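Zalten Puts Robot Purchase on Hold, Publishes Its Questions for Vendors

July
By the Zalten press office

Zalten will not buy a warehouse robot this year. The company, which stores and ships spare parts for commercial laundry and kitchen equipment, said this month that it has moved the money set aside for a first robot into a smaller test budget, and that it will decide on a purchase only after a bidder has shown the machine doing Zalten's own work in Zalten's own building.

The decision follows a review of two proposals, one from Jeston and one from Brumetti. Both were for a mobile robot with an arm, meant to open storage units, take out small parts and bring them to the packing bench. Both came with a simulation of the job. Zalten's view is that both simulations were well made and that neither one is enough to spend on.

"We were shown a lot of opening and closing," the company said in a statement to suppliers. "We asked how long it took, how often it failed and who came out when it did. Those answers were thin."

What the review looked at

Zalten's storeroom at the Gough site has 50 storage units along its longest wall. Staff open them by hand, and on a busy shift most of them get opened more than once. The work is dull and hard on the shoulders, and the company has trouble keeping people on the evening shift. Those are good reasons to look at a machine. They are also the reasons vendors quote back in the first line of every proposal, and Zalten says it has learned to skip that line.

The review asked for a full cost over the life of the robot. The purchase price was the easy part. Neither proposal included floor work, though the Gough floor has a slope near the loading door that anyone who has pushed a cart there knows well. Neither included a spare gripper. One listed training as "included" and, when asked, put it at 2 days. Software was priced for the first year only, with later years "to be agreed."

The savings figures got the same treatment. One proposal said the robot would pay for itself in 20 months. That number assumed the robot would work every shift, that it would need no helper and that no unit would ever be left partly open or jammed by a carton. When Zalten put a helper back into the sums for half of each shift, the payback moved past the end of the service contract. The vendor was sent the revised sums and has not disputed them.

What Zalten wants from bidders

The company has published a list of 14 questions that any bidder must answer in writing before a demonstration is booked. Among them:

How many tries were made to get the results in the proposal, and how many of those tries failed?

Does the robot find the handle on its own, or has a person marked where it should go?

What does it do when two units look the same?

What is the yearly price of software after the first year, in dollars?

If the vendor is sold or closes, can the robot still be run?

Bidders who answer "depends on site conditions" will be invited to come and look at the site. Zalten will pay for the visit. It will not pay for a second visit to fix what should have been measured on the first.

The test budget

The smaller budget covers a paid trial with one vendor, to be held in a section of the Gough storeroom during normal hours. The trial will use the existing units, the existing lighting and parts picked from that day's orders. Staff will record the time for each pick and every stop, including stops the vendor considers minor. Results will be shared with the vendor and with the staff who work the room. If the robot does well, Zalten will ask for a price again. If it does poorly, the company will have spent a small part of what it had planned to spend and will put the rest toward better carts and a second lift table, both of which the evening shift has been asking for since before any robot was mentioned.

Simulation will still have a place. Zalten accepts that it is a cheap way to rule out a bad layout, and it will go on asking for it at the first stage. Black units with ribbed fronts, stacked in two rows against a plain grey wall, are easy enough to draw. The company wants bidders to say next to each simulated run what has been left out of it, such as dust, labels, glare, worn handles and people walking past.

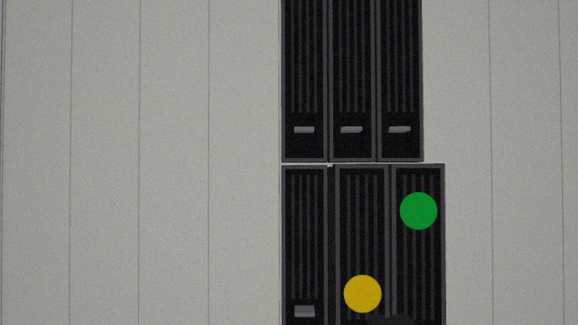
Jeston, in a written reply to the review, argued that Zalten is asking for proof that only a working installation can give, and that a buyer who waits for complete failure counts will be waiting while its competitors learn on the job. It said its software price after the first year was left open because the customer's needs usually change, and that fixing it now would mean fixing it high. It has asked to be considered for the trial and agreed to have its stops recorded, with the condition that stops caused by blocked aisles be listed separately.

Zalten has accepted that condition. It has not accepted the point about software and will ask for a ceiling on the yearly price before the trial begins. Brumetti has asked for more time to answer the questions and has been given it.

No jobs at Gough are affected by the decision. The evening shift will continue to be staffed as it is now, and open positions there will stay open. The company does not plan to comment on the trial while it is under way, and it has asked the chosen vendor to do the same, including in sales material.

The full list of questions is available on request from the Zalten press office. Vendors other than the two named may also ask for it and may submit answers until the trial place is filled.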